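Skirus Ultitz Arcade Stick
Home > Controllers > Sticks and pads > Skirus Ultitz

$167
In stock. Ships from our own shelves.

We went back and forth on carrying this one. The Ultitz has been talked up since September as the stick that makes every other stick pointless, and anything sold that way gets a hard look from us before it gets a page. It has had its hard look. We're selling it. We also have some complaints, and you might as well read them before you spend the money.

What Skirus says

The box says "zero lag." There is no such thing. Every controller has some delay between your hand and the game, and so does your TV, and so does the game. What Skirus means is that the Ultitz is fast over the cable, and it is. We played it next to our shop stick on the same screen and couldn't tell them apart by feel. That is a good result, and a smaller one than the box promises.

The box also says "tournament grade." We have asked several makers over the years what that phrase means and have never had an answer that would stop you from printing it on a toaster.

Then there is "authentic cabinet feel." Which cabinet? The ones I grew up on had loose sticks, a dead kick button and something sticky down the left side. The Ultitz doesn't feel like that at all. It feels like a new stick in a heavy box, and I'd rather have that.

The stick

The lever is made by Cullis and it's the best thing here. Short throw, medium spring, a square gate fitted at the factory. Quarter circles come out clean. If you play older platformers you may find the corners get in your way on long jumps, in which case there's an octagonal gate in the accessory bag. Swapping it means taking off the bottom plate and four clips. The manual gives this job one drawing the size of a stamp.

Skirus sells a "pro" lever upgrade separately. We tried it. It is the same Cullis part with a stiffer spring and a red shaft. We don't stock it.

The buttons

Eight main buttons at 28 mm, and a row of small 24 mm ones along the back edge for start, select and the rest. If you're used to the big 30s you'll notice the difference for an evening and then stop noticing. They're quiet, which the rest of your house will like. They are also a bit shallow, and people who rest their fingers heavily will set off a few special moves by accident in the first week.

They pull out and take standard replacements in the same sizes. We checked, as Skirus has a history of making parts that are almost standard.

Wireless

I wouldn't buy it for this. Wireless works, it pairs quickly, and for puzzle games or an old role-playing game on the couch it's pleasant. For fighting games we felt the difference right away, and so did everyone we handed it to. The manual admits as much on its last page in gray type.

The battery is 2000 mAh. Skirus claims a full weekend of play. Our test stick was flat by Sunday lunch, so call it a weekend if you sleep in. You can play while it charges, but the charging port is a different port from the data port, so plugging in to charge does not put you in wired mode. We can't think of a good reason for that design and Skirus didn't offer one when we wrote to them.

Does it work with my console?

Out of the box it works with PC and with the common mini consoles that take a USB pad. For current consoles you need to hold down the mode button while plugging in, and the light should turn green. If it turns amber you're in the other mode, and half your buttons will be in the wrong place.

Firmware updates can fix or break this. Our rule is simple: if yours works, leave it alone. The updater is Windows only.

For original cartridge machines you'll need an adapter. The Ortuño adapter works, with one exception: on games that read six buttons, the two on the right end don't register. We've been told a fix is coming. We were told that before the last fix too.

The turbo switch

There's a turbo switch on the left side. It has three speeds, and the fastest is too fast for a lot of older shooters, which only read your button a limited number of times a second and simply miss the extra presses. Use the middle setting. The switch sits exactly where your palm goes when you lift the stick, so check it before you accuse someone of cheating.

The case

Heavy, steel base, rubber pad underneath. It won't slide around on a table. On your lap it's less happy, as the front edge isn't rounded and you'll feel it after an hour of shorts weather. The top panel is clear plastic over a printed sheet, and the sheet that comes with it is a robot on fire shouting at a different robot. Skirus calls this "original character artwork." You can take it out. A blank template is on the support page, and any copy shop can print one.

The clear panel scratches easily. Don't use kitchen paper on it.

What's in the box

Ultitz arcade stick
Octagonal gate
USB data cable, 3 meters
Charging cable, much shorter than that
Hex key
Manual (thin)
Sticker sheet

Who we'd sell it to

Somebody who plays fighting games a couple of nights a week, wired, and wants decent parts without opening up a cheap stick and replacing everything in it. For that person the price is fair.

If you mostly play platformers, buy a good pad and keep the change. If you already own a stick with a lever you like, new buttons will cost you a fraction of this and get you nearly all the way there. And if you're hoping a new stick will fix your dragon punch, we have sold a lot of sticks to people hoping that. Some of us work here.

Returns and warranty

Thirty days, opened or not, as long as the gate and cables come back with it. Skirus gives one year on the electronics and nothing on the lever or buttons, which they class as wear parts. We cover the lever ourselves for the same year, so send it to us first. Don't post it to them.

The "limited edition" white version is the same stick in white. We've been offered it three times now at a higher price, with the word "final" in the email each time. 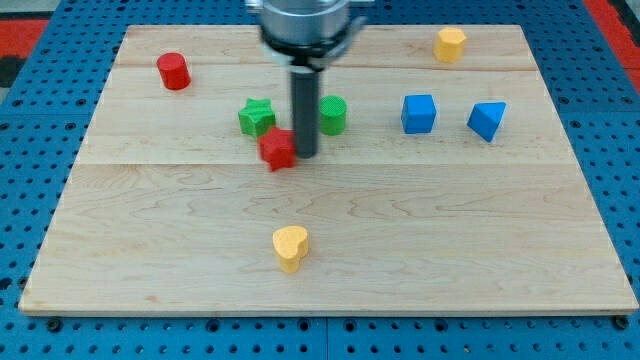 If they ever drop it to the price of the black one we'll add it to this page as a color option. Until then the black one is the one we keep, and orders placed before 2 p.m. go out the same day.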